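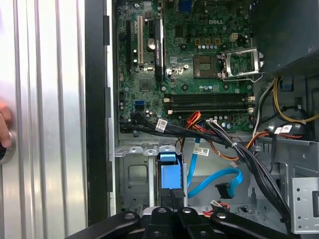 Dell tower with the side panel removed and the processor socket open.

Refurbishment Diary, Wencombe Workshop
2017-01-16

Work resumed on the Dell towers received from the Aguiar office. The unit under review is recorded as asset 469. Mr. Kobzar had charge of the bench, and I kept the record. The side panel was off and the socket retention bracket raised, with no processor in place. The NVIDIA Quadro card was still in its slot and is to stay with the machine unless Eresach asks for it separately.

Ms. Bepari called at midmorning to ask when the first group would be ready for the schools. She was told that no date could be given until the replacement processors are delivered. The order, number 568, was placed before the holiday and has not been acknowledged. Mr. Kovačević will telephone the supplier again.
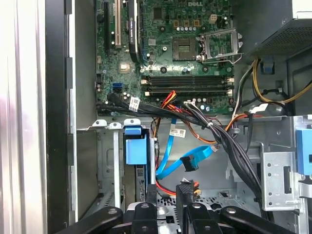 Empty processor socket, with the graphics card to its left.

The gold contacts in the socket are to be inspected under the lamp before any part is fitted. Staff are reminded that the socket must not be touched by hand and that a plastic cover is to be placed over it at the close of each day. Two covers were missing from the drawer this morning. Mr. Atanasov has been asked to look for them in the Dredness crates, which also hold our spare screws and the second grounding strap.

There was some discussion of the cables. Mr. Kobzar would prefer to remove the whole bundle for cleaning. I asked that it be left alone until the power supply has been tested, and he agreed. The coin-cell battery will be replaced in every unit as a matter of routine.

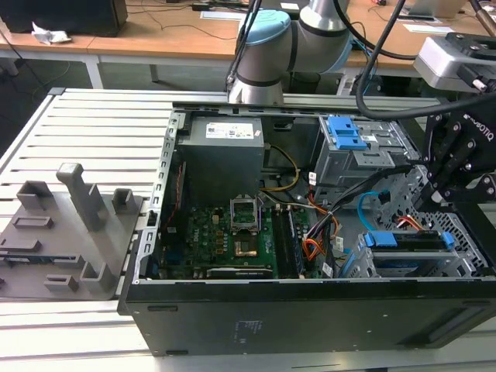
Matters carried forward

Copy the details from the power supply label to the asset sheet.
Agree with Mr. Kos on shelf space for the removed side panels.
Obtain a new lamp bulb for the bench.
Return the Aguiar delivery note, signed, with the April schedule attached.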